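FOR IMMEDIATE RELEASE
12/5/24

Flodside Chamber Society Will Play "Lost" Bartoš Quartet, But Won't Promise You Who Wrote It

Concert in Momville pairs a disputed string quartet with an open look at the evidence

MOMVILLE - The Flodside Chamber Society will perform a string quartet in D minor this winter that has been sold, recorded and praised as a lost work by the composer known as Bartoš. The Society is not convinced. The printed program will list the piece as "attributed to Bartoš," and the first half of the evening will be given over to the reasons for that wording.

The quartet came to public notice in October, when the music publisher Gritex put out a new edition with the composer's name in large type on the cover and the word "rediscovered" under it. The preface says the manuscript was found in a bundle of teaching papers and that the style "leaves no room for doubt." The Society's players bought the edition, read through it, and found plenty of room.

The manuscript carries no signature and no date. The name Bartoš appears on the wrapper, in a different hand from the music, and wrappers get reused. The preface mentions this in a footnote and moves on.

Then there is the music. Bartoš left 9 string quartets that no one disputes, and all of them have a slow movement in a major key. This one does not. All of the accepted quartets give the viola something to do. In this one the viola plays repeated notes for long stretches, and the second violin is not much better off. The finale is a decent fugue that stops 90 measures in and starts over as a dance, with no join to speak of. Supporters call this daring. It may also be two pieces by two people that were sewn together by a copyist.

None of this settles the question. Composers have bad weeks, and a young Bartoš might well have written a dull viola part before learning better. The Society has heard that argument from several sides and thinks it is fair as far as it goes. It would carry more weight if anyone could show that the piece is early, and so far the only evidence offered for an early date is that it isn't very good.
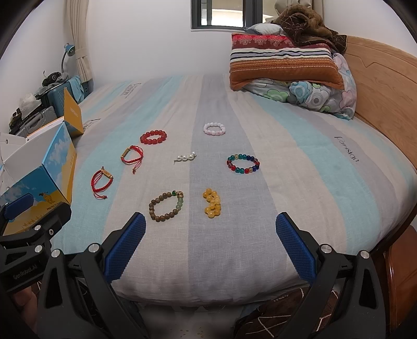
Bracelets and beads on a striped bedspread.

The Society is also wary of how quickly the new name has stuck. Since the edition came out, the quartet has been described in concert listings as a "masterpiece," a "missing link" and a "key to the late style." It can't be all of those. A missing link between what and what, the listings do not say. Old music with a known name on it sells more tickets than old music without one, and the Society, which sells tickets too, would rather say so in plain words.

Why play it at all? The slow movement is the main reason. Whoever wrote it had a real gift for a long tune, and the cello line in the closing pages is as fine as anything the group has played in recent seasons. It deserves to be heard by people who haven't been told what to think of it first.

The evening will run as follows. The players will open with short passages from the undisputed quartets, set next to matching passages from the disputed one, with brief spoken notes between them. After a break, the full quartet will be played without comment. A talk-back session will follow for those who want to stay. Gritex has been invited to send a speaker and had not replied when this release was prepared.

The Society will use the Gritex edition with 5 corrections, all of them in places where the printed notes differ from the published photographs of the manuscript. Two of the corrections change the harmony. A list will be printed in the program so that listeners who own the recording can check for themselves.

Tickets will be sold at the door and through the Flodside box office in Momville. Students get in free. There is no reserved seating, and latecomers will be seated between pieces only.

About the Flodside Chamber Society
The Flodside Chamber Society presents string quartets, trios and songs in Momville, with an interest in music that has fallen out of use. It does not accept payment from publishers for the works it plays.

Press seats and copies of the program notes are available on request from the box office. Please say whether you plan to stay for the talk-back, as chairs will be moved.

###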